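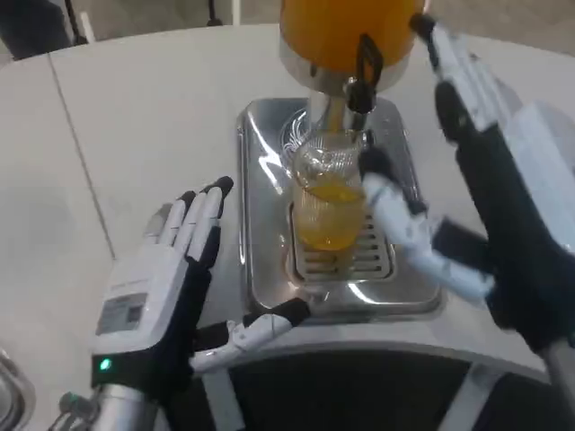
Collections > Food and Household > Tolcombe Bakehouse Papers > FAQ

Filed under: Bread, Pies & Pastry | Old Recipes | Local History

Tolcombe Bakehouse Papers: Frequently Asked Questions

Last revised May 12, 2018

What are the Tolcombe Bakehouse Papers?

A set of account books, recipe sheets, order slips and letters from the public bakehouse on Clorkden Lane in Tolcombe. The bakehouse rented oven space to households that had no oven of their own and sold bread and pies over the counter. The papers fill 42 boxes. The earliest dated item is an oven rental ledger opened in 1802.

What was a public bakehouse?

A building with one or more large ovens, fired daily, where people paid a small fee to have their own dough, pies or joints of meat baked. Customers mixed and shaped the food at home and carried it in. Each piece was marked before it went into the oven, usually with a cut, a pricked initial or a metal tag. The Tolcombe ledgers record the mark next to the name, so the marks can still be matched to families.

Does the collection include recipes?

Yes. The recipe index has 771 entries. An entry is one written version of a recipe, so a dish that was copied out four times has four entries. The versions are kept apart on purpose. Quantities changed with the price of flour and lard, and merging the versions would hide that.

Most entries are for bread, raised pies, plain cakes and biscuits. There are few recipes for preserves and none for candy.

What is Durkatura?

Durkatura is the catalog software used for the index. You can search by dish, ingredient, decade or box number. It runs in a web browser and needs no account. Searching by ingredient matches the modern spelling only; the original spelling is shown in the full record. If you search for the old spelling of an ingredient you will get no results, even where the word appears on the page.

Why does my search for "pastry" return so little?

The bakehouse rarely used the word. Pie dough is called "paste" in the ledgers until late in the series. The index term is "paste, hot water" or "paste, short." Puff pastry is filed under "paste, leaf."

What is the Mota?

The Mota is a round, close-textured loaf made with wheat flour, cooked barley and a little black treacle. It is the item people ask about most. The name appears in the order slips and on the price cards. The papers do not explain where the name came from, and the index does not list a derivation. Several have been sent in by readers. They are kept in the correspondence file and can be read on request.

Is there one correct recipe for the Mota?

No. The index holds 13 versions. They agree on the cooked barley and the treacle. They differ on:

- the ratio of barley to flour
- whether the treacle goes into the dough or is brushed on before baking
- whether the loaf has lard in it
- caraway, present in the older versions and absent from the later ones

The version sold over the counter was probably the one in Box 9, folder 4. It is the only one written for a full oven load and the only one with a cost worked out at the foot of the sheet.

Can I bake from the recipes as written?

Some of them. The following points cause most of the failed loaves reported to us.

Yeast. The older recipes call for barm, the froth taken from brewing beer. Barm varied from batch to batch and worked more slowly than commercial yeast. Do not swap it for an equal amount of modern yeast. Start with a small quantity of dried yeast and allow a long rise in a cool room.

Flour. The mill flour delivered to the bakehouse was softer than modern bread flour. All-purpose flour is closer. If you use bread flour, expect to add water.

Heat. No oven temperatures are given. The bakehouse worked on a falling oven: bread first, then pies, then cakes as the bricks lost heat. The order of baking is written in the ledgers. A recipe marked "after the bread" can be tried at 375 degrees Fahrenheit, and one marked "last" at 300. Both settings came from our own test bakes and will need adjusting for a small oven.

Measures. A "cup" in these papers is a teacup and has no fixed size. A "pound" is a pound by weight. A "quartern" means different things in different folders, and the full record states which one applies when this could be established.

What kind of crust was used for the raised pies?

Hot water paste, made by melting lard in water, bringing it to a boil and stirring it into flour and salt. The paste was shaped while warm around a wooden block and left to set before filling. The same paste was used for meat pies and for fruit. Gooseberry and apple are the usual fruit fillings in the order slips, with damson in October.

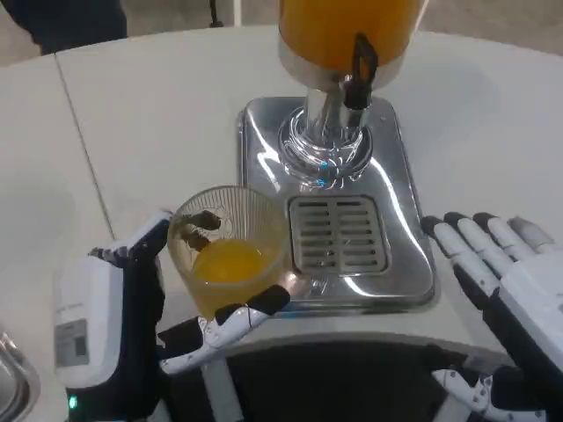
Fruit pies were filled dry, lidded, and topped up with syrup through the hole in the lid after baking. The hole was then plugged with a scrap of baked paste. Readers who have tried this report leaks at the base seam. The sheets in Box 17 call for a thicker base than wall, and this appears to help. Chilling the case overnight before filling also helps, although the sheets do not mention it.

Did the bakehouse deliver?

Yes, within Tolcombe and to the farms on the Clorkden side. The delivery books survive for part of the period only. They list the round in walking order, so they can be used to work out which houses were occupied and what the households ate in a given week. The order was reversed in winter. No reason is recorded.

I have an old pie tin or bread tag. Can you identify it?

Tags, often. Send the mark and we will check it against the ledgers. A match to a family name is possible if the tag was in use while the ledgers were being kept. A tag with a number and no initial belongs to the later system, and the key to those numbers has not been found.

Tins, rarely. The bakehouse bought plain tins from general suppliers and did not stamp them. A tin with a name on it came from somewhere else.

Do not polish or sand an item before sending details. Shallow marks are easily lost.

How do I see the original papers?

By appointment. Write with the box and folder numbers you want, taken from Durkatura. A maximum of four boxes can be out at one time. Pencil only. The ledgers are large - the biggest needs a table to itself - and should be requested separately from loose papers.

The reading room closes for the whole of October for stock checking. Requests received in that month are answered in the order they came in once the room reopens.

Can I get copies?

Scans of the recipe sheets can be downloaded from the full record at no charge. The ledgers have not been scanned. Their bindings are too tight to open flat and the entries nearest the spine cannot be captured. You may take your own photographs without flash.

May I publish a recipe from the collection?

Yes, with the box and folder number printed beside it. If you have changed quantities, say so. A number of recipes now in circulation as "original Tolcombe" have had modern yeast, bread flour and oven temperatures added without a note, and we receive regular questions about sheets that do not exist.

Permission does not cover the letters. Some were written by customers whose families still live in the area, and these are dealt with one by one.

I remember a cake or pie that is not in the index. Can it be added?

The index covers the papers only. Recollections are kept in a separate file and are welcome. Useful details are the name used at home, the shape, what it was wrapped in, what it cost and the time of year it was sold. Filling and texture are worth recording even if you are not sure of them. Please say which parts you saw or ate yourself and which were passed on to you.

A family recipe written from memory can go in the same file. Give the measures as they stand and do not convert them.

Is the bakehouse building still there?

The front wall and part of the yard remain on Clorkden Lane. The ovens were taken out and the interior has been rebuilt. It is a private house and cannot be visited. The oven plan in Box 2 shows the original layout, with the position of the flue and the cooling shelves.

I found a mistake in a transcription. Who do I tell?

Use the correction link at the foot of the Durkatura record. Quote the line number and give your reading of the word. Corrections to quantities are checked first. Names take longer, as each one has to be compared with the ledger for the same year.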